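チケット番号:2948
件名:寝室だけ夜間に無線接続が切れる(中継機 Nondier)
状態:解決済み
起票日:2024年4月17日
分類:家庭内ネットワーク/無線LAN

■ 申告内容

寝室で使っている端末の無線接続が、夜になると切れる。居間では同じ時間帯でも問題なく使える。切れたあと自動で戻ることもあるが、戻らないときは端末側の無線を一度オフにしてオンにし直している。昼間はほとんど起きない。

1月に中継機を追加してから寝室の電波表示は強くなったが、切断の症状はそのあとに始まったように思う。追加前は遅いだけで、切れることはなかった。

■ 環境

親機:Wasden の据え置き型ルーター。居間のテレビ台の横に設置。
中継機:Nondier のコンセント直挿し型。廊下の突き当たり、寝室の扉の手前。
回線:光回線、集合住宅の各戸引き込み。
ネットワーク名:親機と中継機で共通。2.4GHz帯と5GHz帯も同じ名前にまとめてある。
ファームウェア:親機、中継機とも自動更新を有効にしている。
接続端末:スマートフォン、ノートパソコン、タブレット、プリンター、Clisberg のスマートスピーカー。

■ 利用者側で実施済みの対処

・親機の再起動(改善なし)
・中継機の再起動(その晩だけ改善、翌日再発)
・スマートフォンのネットワーク設定のリセット(改善なし)
・中継機を廊下の反対側のコンセントに移動(電波表示が弱くなったため元に戻した)

■ 一次回答

ご連絡ありがとうございます。症状が寝室に限られているため、光回線側の障害の可能性は低いと考えています。まず切り分けのため、次の情報をお送りください。

1. 切断が起きた時刻(分単位で、二、三回分)
2. 切断時に中継機のランプが何色だったか
3. 切断時に居間の端末で通信ができたか
4. 親機のシステムログ(管理画面の「保守」から「ログの保存」)

ログは電源を切ると消えます。保存が済むまで親機の再起動はしないでください。

■ 利用者からの返信

時刻を記録した。最初の晩は23時12分、次の晩は23時12分と23時20分。中継機のランプは切断中だけ橙色で、復帰すると緑に戻る。居間のノートパソコンは切断中も動画が止まらなかった。ログを添付する。

寝室にはベッドのそばで充電しながら使う端末がある。充電中かどうかで差があるかは確認できていない。
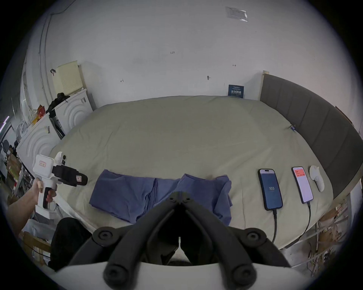 プリンターは居間にあり、スマートスピーカーは台所にある。スピーカーは切れたことがない。電子レンジは夜には使っていない。ベッドの位置は中継機の追加前から変えていない。

■ ログの確認結果

添付ログは459行。23時台の該当箇所を抜粋します。

23:12:04 5GHz チャネル再選択を開始
23:12:05 中継接続 切断
23:12:09 5GHz チャネル変更 完了
23:13:31 中継接続 再試行 失敗
23:15:02 中継接続 確立

親機がチャネルを選び直した直後に、中継機との接続が落ちています。変更自体は数秒で終わっていますが、中継機が新しいチャネルを見つけて接続し直すまでに、この例では3分近くかかっています。この間、中継機は寝室の端末に電波を出し続けるため、端末からは「無線はつながっているがインターネットに出られない」という状態に見えます。電波表示が強いままなのはこのためです。

チャネルの再選択は親機の「自動最適化」によるもので、初期設定では周囲の混雑を検知するたびに動作します。集合住宅では夜間に近隣の利用が増えるので、申告の時間帯とも合います。

■ 対処手順(第1案)

1. 親機の管理画面を開き、「無線設定」から「5GHz」を選ぶ
2. 「チャネル」を「自動」から「44」に変更する
3. 「自動最適化」をオフにする
4. 「適用」を押し、親機が再起動するまで待つ
5. 親機のランプが緑になってから、中継機の電源を入れ直す
6. 中継機のランプが緑になったことを確認する

5の前に中継機を動かすと、古いチャネルの情報で接続しようとして失敗することがあります。その場合は中継機を抜き、しばらく置いてから挿し直してください。

■ 利用者からの返信(2回目)

手順どおりに設定した。23時台の切断はなくなった。ただし、寝室のスマートフォンだけ朝方に一度切れていた。タブレットは切れていない。中継機のランプは緑のままだった。

廊下を歩くと、居間側で親機につながっていたスマートフォンが寝室に入ってもそのまま親機をつかんでいることがある。電波表示は一本まで下がるが切り替わらない。

■ 二次回答

夜間の切断は、チャネル再選択が原因だったと判断します。残っている症状は別のもので、端末が親機と中継機のどちらにつなぐかの切り替えに関係しています。

お使いの親機には接続先の切り替えを補助する機能がありますが、Nondier の中継機は対応していません。そのため切り替えの判断は端末に任され、電波が弱くなっても元の接続先に残る場合があります。タブレットに症状が出ないのは、寝室から動かさず、常に中継機につながっているためと思われます。

親機側だけでこの補助機能を有効にしていると、弱い電波の端末を親機が切り離すことがあります。朝方の切断時刻に近いログには次の記録がありました。

06:20:17 端末切り離し(信号強度不足)

■ 対処手順(第2案)

1. 「無線設定」から「詳細」を開く
2. 「接続先切り替え補助」をオフにする
3. 中継機の管理画面で、中継機側のネットワーク名を別の名前に変更する
4. 寝室で使う端末を、変更後の名前に接続し直す
5. 同じ端末で、親機側のネットワークの「自動接続」をオフにする

名前を分けると、部屋を移動したときに手動で切り替える必要があります。不便な場合は3以降を省略し、2だけで様子を見ていただいてもかまいません。名前を変えるときは、パスワードは親機と同じままで問題ありません。

■ 利用者からの返信(3回目)

まず2だけを実施した。朝の切断は出なくなったが、寝室でスマートフォンが親機をつかんだままになることは時々ある。その後、3から5も実施した。寝室の端末はすべて中継機側の名前につないである。居間に持っていくときは手で切り替えている。

以後、切断は確認していない。プリンターへの印刷は、中継機側の名前につないだままでも問題なくできた。

質問が一つある。Perić の中継機が手元に余っているが、台所に追加してもよいか。

■ 三次回答

動作の確認ありがとうございます。台所への追加はおすすめしません。現在の構成で台所のスピーカーに問題がなく、中継機を増やすと同じチャネルを使う機器が増えて、全体の速度が下がることがあります。

Perić の中継機を使う場合は、現在の Nondier と入れ替えてください。その際も接続先は親機とし、中継機同士をつなぐ構成は避けてください。入れ替え後に症状が出たときは、機器の型番を添えて新しいチケットでお知らせください。

■ 対応まとめ

原因1:親機の5GHz帯のチャネル自動再選択に、中継機の再接続が追従できていなかった。
対処1:チャネルを44に固定し、自動最適化をオフにした。

原因2:切り替え補助が親機だけで動作し、信号の弱い端末を切り離していた。
対処2:切り替え補助をオフにし、中継機のネットワーク名を分けた。

部品交換:なし
設定の初期化:なし

■ 備考

チャネルを固定した場合、近隣の電波状況が変わると速度が落ちることがある。その場合は36、40、48の順に試す。52以降は気象レーダー等の検知により自動でチャネルが変わるため、この構成では使わない。

親機を初期化すると自動最適化はオンに戻る。初期化したときは第1案の手順2から再設定すること。

利用者の了承によりクローズ。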